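Can I store dry dog food in a plastic tote long term?
Asked in Pets > Feeding and storage
2 answers, 886 views

We moved to Flarnham in July and the feed store there sells kibble a lot cheaper if you buy the big sacks. I have two large dogs, so we get through it, but the last sack smelled stale before we reached the bottom. I kept it rolled shut with a clip in the garage. I'm thinking of pouring the next one into a big blue plastic tote from the hardware store. Is that safe, and will it keep the food fresher? The garage gets hot in the afternoon.

Answer 1 (accepted)
Posted by Bilal Azar

Two separate problems. The first is heat. Fat in kibble goes rancid faster in a hot garage no matter what you keep it in, so move it indoors. A hall closet or pantry floor is fine.

The second is the container. Leave the food in the original sack and put the whole sack inside the tote. The bag usually has a lining meant to slow down the fat going off, and a plain tote doesn't. You also keep the lot number and best-by date, which you will want if there is ever a recall.
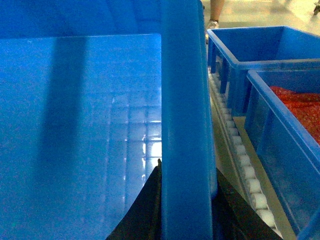

If you do pour it straight in, get a container sold for food, and wash it with dish soap every time it runs out. Old fat sticks to the sides and spoils the new batch. Let it dry all the way before refilling, corners included. Don't top up on top of old crumbs.

I'd also buy a smaller sack if you can't finish one in six weeks or so after opening. The savings go away if you throw out the last quarter.

Comment: Thanks, didn't think about the lot number. Moving it to the closet tonight.

Answer 2

I just use a metal trash can with a lid. Had mice when we lived out by Telter and they chewed through a tote in the corner. Never got in the can. Don't know about freshness, my dog eats anything.

Comment: Same here with the mice. Raccoons too, put a bungee on the lid.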